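Mirkness Opens Its Equipment Planning Program to Small Kitchens, Cafes and Care Homes

For release in August

Mirkness, the equipment advisory firm that has spent years helping food service operators work out what to buy and when to buy it, is pleased to open its Drusel planning program to smaller organizations that are thinking about their first robotic arms. The program has until now been offered only to hotel groups and hospital kitchens, and we could not be happier to be widening the door.

Drusel is a planning service, and it begins well before anybody signs a purchase order. A customer brings us one everyday job, such as clearing cups or setting a tray, and our team helps them put together a budget that covers the arms, the mounting, the spare parts, the staff hours and the many small things that have a way of turning up on the invoice later on. Each plan runs for 18 months, with a review every quarter, so there is plenty of time to change course if the job changes.

"People come to us with a price for a pair of arms written on the back of a menu, and bless them, it is usually the right price for the arms," said Normunds Grīnberga, who leads the Drusel program at Mirkness. "Then we sit down together and talk about the table, the rail, the cables, the cups they already own and the person who will look after it all in the morning, and by the time the coffee is gone we have a budget they can take to their board and feel good about."
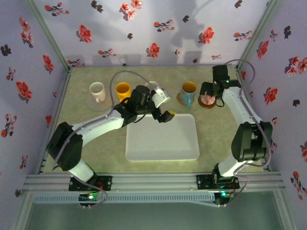

Two rail-mounted arms at a tabletop laid out with cups, saucers and a white tray.

Tableware gets a chapter of its own in every Drusel plan. Cafes and care homes seldom own one matching set (and we would never ask them to throw out the mugs their guests are fond of), so the plan lists every shape and color that the equipment is expected to handle. Customers are encouraged to set money aside for gripper fingers, which wear and need replacing, and for cameras at the wrist as well as over the table.
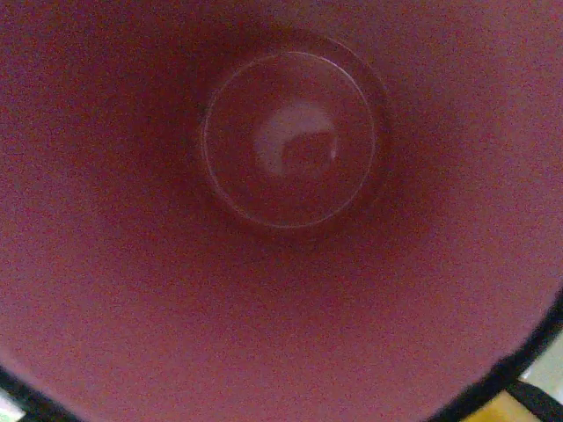 Looking down into a pink cup from a wrist camera.

The first smaller customer to join is Lapiņa, a family-run group of 4 cafes that hopes to bring help to its dish return counters during the lunch hour. Lapiņa will begin with a single counter and decide on the others after its second review. Plander, a supplier of benches, rails and mounting hardware, has agreed to hold its quoted prices for Drusel customers throughout the planning period, a kindness that anyone who has ever tried to budget a year ahead will appreciate.

"I would much rather see somebody buy one station and love it than buy five and store three," Grīnberga added. "There is no shame in starting small, and we are glad to keep people company while they do."

Mirkness has set aside 10 places for smaller organizations in this first round. Applicants should be ready to describe the job they have in mind, the counter or table space they can spare and the budget year in which they hope to buy. A finished equipment list is not needed, and applications from groups who have never bought automation of any kind are very welcome.

About Mirkness

Mirkness helps kitchens, cafes and care providers plan and budget for new equipment, from dishwashers and serving counters to robotic arms. The company has a staff of 17 and works with customers of every size.

Media contact: Normunds Grīnberga, Drusel Program, Mirkness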